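3.2 What we bought, and what we'd skip next time

I'll be upfront that our budget was a mess at the start. We had put nearly all of it into the arm, and left 8 percent for everything else (spare fingers, cables, site fees, the van). Warrick Bolger, who kept our spreadsheet, warned us in September that this wouldn't fly, and he was right! By the end of the first site visit we'd moved a good chunk of money out of the Dradis line and into parts we used to call "small stuff."

We got quotes from two suppliers. Trukutar wanted a full service plan up front, and Starnorley let us pay per visit. I liked the second deal a lot more, because we were only planning 20 days on site and couldn't see paying for a whole year. We also set aside cash for 50 spare finger pads, and I'd happily order that many again.

The other big question was how many machines to plan for. We kept it to loading and unloading at one dryer, with the washer next to it as a stretch goal. Figure 3 shows the two-fingered gripper at work near the open dryer, which gives a fair idea of the reach we were paying for.
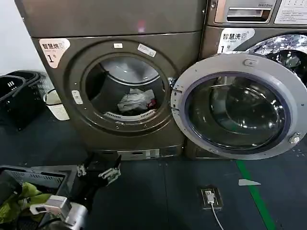 Should a small lab rent the arm or buy it? Rent for the first project, then buy once you know how many days a year you'll run it.

Figure 3. Gripper between the clothes basket and the dryer, laundry room site.

Our break-even came out at 92 days a year, using the Ó Conaill rental rate and leaving out staff time.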